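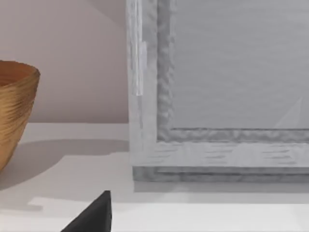

The case against the default setting

Most people never change the defaults on the things they own. A washing machine arrives with a cotton program preselected, and ten years later it is still running that program. A printer ships set to single-sided pages and prints single-sided pages until it is recycled. Manufacturers know this and treat the default as a detail to be settled late in development, usually by whoever is left on the project. I think it should be settled first, and that the person who settles it should have to sign for it.

A default is an instruction to the majority of users. If a device offers 11 modes and most owners stay in the one they were given, the other ten are close to decoration. The design effort, however, is spread across all of them. I have sat through reviews at which an obscure mode took up the morning and the default was approved on the way to lunch.

The usual defense is that the user is free to choose. This is true in a narrow sense. The setting can be found, often in a submenu under a heading that describes something else. Finding it takes time, and the benefit is small on any one occasion. A reasonable person looks at that trade and leaves the setting alone. The cost then repeats every day the product is in use, and no single day is bad enough to justify opening the manual.

Heating controls are the clearest case I know. The Werner wall unit in my own apartment returns to its factory schedule after a power cut. The factory schedule assumes that the household gets up at six, leaves at eight and comes home at five. I work from home. After every outage the apartment is cold by midmorning, and I go through 4 screens to put the schedule back. The unit has enough memory to store a custom logo on the start screen. It could store my hours.

Eyvindur Juhl, who maintained controls of this type before he moved into training, disagrees with me on this point. His position is that a known state after a fault is a safety property, and that a technician arriving at an unfamiliar unit needs to be able to predict what it is doing. I accept the argument for the boiler limits and the frost protection. I don't accept it for the time at which the living room gets warm. These are different classes of setting and they should be held in different places, with separate reset behavior. 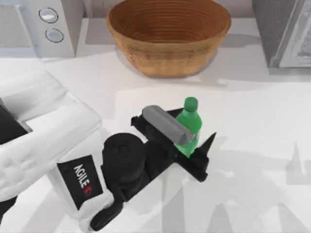

That separation is not expensive. Nitateck did it on its second series of ventilation panels: one reset clears comfort settings, and another, behind a cover, clears everything. The documentation takes up 2 pages. Heiðrún Kjærgaard wrote most of it, and she told me the harder task was persuading her own sales department that a shorter first-run menu would not make the product look cheap.

There is a further problem with defaults that were correct once. A default is chosen against a picture of the user, and the picture ages. Screen brightness values set for offices are now used in bedrooms. Refrigerator alarms still wait as long as they did when door seals were worse. Nothing in the ordinary development process causes these numbers to be looked at again. They are inherited from the previous model along with the housing and the power supply, and the reasoning behind them leaves with the people who did it.

My proposal is modest. Each default should have a written line beside it in the specification, stating who it is for and what it was based on. When a new model reuses the value, the line is read and either confirmed or struck. Ľudovít Šimek has objected that engineers will copy the line forward without reading it, and some will. A copied line is still visible to a reviewer – a missing one is not.

I would go one step further for anything that resets itself. The product should say so, on the device, at the moment it happens. A short message reading "schedule restored to factory values" would have saved me several cold mornings in October, when the supply in our street was being replaced and the power dropped most Saturday nights. The display was lit the whole time. It showed the date, the outside temperature and the logo.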